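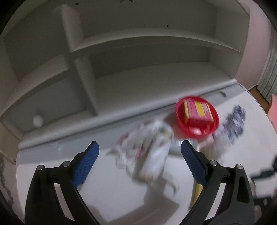

We need more hands! I run the tidying study at Sampaio, a small research group in Furkville, and I'm looking for people to come and put things away with us, on the clock and paid, through the end of October.

The question we're working on is pretty simple to say. If a person picks up household stuff with a hand-held gripper in place of their fingers, and a robot learns from those recordings, how much does it matter who did the picking up? Our first round had 163 sessions from just a handful of people, all from our own lab, and the robot (we call the software Lovum) got pretty good at copying us. Then we tried it on shelves and clutter laid out by people from outside the group, and it did noticeably worse. My hunch is that we all tidy the same way after so many months together – same order, same angle, same little nudge at the end. So now I want people who have never seen our lab and have their own habits.

What you'd do: you stand at a low table with a small white shelving unit on it, and a mix of things lying around. Soft stuff like cloth, small boxes, a red plastic basket. You hold a gripper in each hand and put the things wherever you think they belong. I won't tell you where. Please don't ask me, I'm really bad at keeping a straight face! If something slips, pick it up again and keep going, we want those recordings too.

A visit is 65 minutes with a break in the middle, and you can come up to 3 times. Your arms will get a bit tired the first time (mine did). The cameras on the grippers look at the table and what's on it. Your voice isn't recorded.

You should be 18 or older and okay with standing and using both hands. Left-handers, please come, we have very few of you. No robot experience needed. If you've worked in our building in the past year, I can't take you for this round, sorry.

We're aiming for 700 recorded sessions in total, and the results will go up on the Wirkska project page whichever way they come out – even if it means my hunch was wrong.

Pay is $22 an hour plus your bus fare. To sign up, use the form on the Wirkska page and tell me which hours suit you and which hand you write with. I answer everything myself, so give me a couple of days.

Posted 4 July 2018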